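Gripper money found, mostly

Prikcombe has signed off on 40 hand-held grippers from Kodel at $703 apiece, ending a budget season in which the tape line got more debate than the robots. Ibarra, the other bidder, came in cheaper until shipping was added. 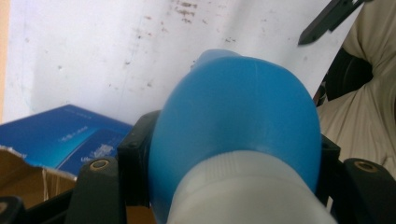 Delivery is due in November. The plan also sets aside $600 for spare fingers, a sum the Collitz site expects to spend by lunch. Arms to go with all this are in next year's budget, in pencil.

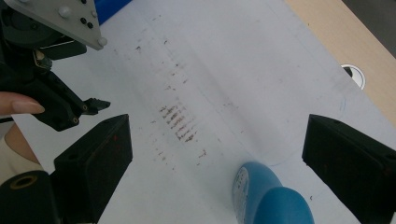
Grippers over a marked-up whiteboard, with a blue object at lower right.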